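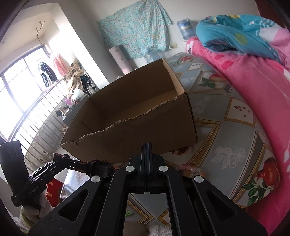 **Gedness House Residents' Social Club – Packing and Linen Group**

Minutes, May 7, 2025, second floor sitting room

Chair: Paula Preda. Nine residents present, two apologies.

**1. Last minutes**

Accepted with one change. The spare key to the linen cupboard is on the hook behind the office door, not in the drawer.

**2. Boxes**

Paula reported that 96 cartons have come from Teltlow and are stacked under the stairs. They are second-hand and not all in good shape. Some have lost their top flaps, and a few are torn along the upper edge of one wall. Agreed that a box without flaps can still be used for bedding and clothes, as long as it is filled no higher than the lowest part of the torn edge. Books, dishes and anything with a lid go in whole cartons only.

Boxes may be packed on the bed if floor space is short. Leave the mattress cover on while doing this and strip it last. Small items such as beads, hair clips and chargers should come off the bed first and go in a zip bag with the room number on it.

**3. Quilts and comforters**

Long discussion. A bunched quilt takes up a whole carton, and two people asked for vacuum bags. Paula had a price from Ojeda: $262 for the full order, or $200 without the extra-large size. Moved and carried that we take the smaller order. Anyone with a very thick quilt can fold it in thirds and tie it.

Bundles already wrapped in plastic don't need a box. Label them on the outside and leave them on the bed, off the ledges, so the movers see them.

**4. Wall cloths, mats and water jugs**

Wall cloths to be taken down and folded by the resident. Yoga mats travel upright with a band around them – last December three were crushed under a desk. Water jugs are to be emptied and left with the cap off overnight.

**5. Balconies**

Ceiling drying bars stay with the room. Please clear jackets and other washing from them the night before the move. The bar in room 14 is stiff and has been reported twice. Paula will report it again.

**6. Money**

Balance is $1295 before the vacuum bags. The Ukulance invoice for the van has not arrived.

**7. Other business**

Request for a second tape gun. Approved. Somebody still has the good scissors with the orange handles – please return them to the office.

**Actions**

- Paula: order bags, chase the van invoice, report the bar in room 14
- Floor reps: hand out cartons, four to a room to start
- Everyone: room number on two sides of each box, in marker

Meeting closed at 8:10 pm.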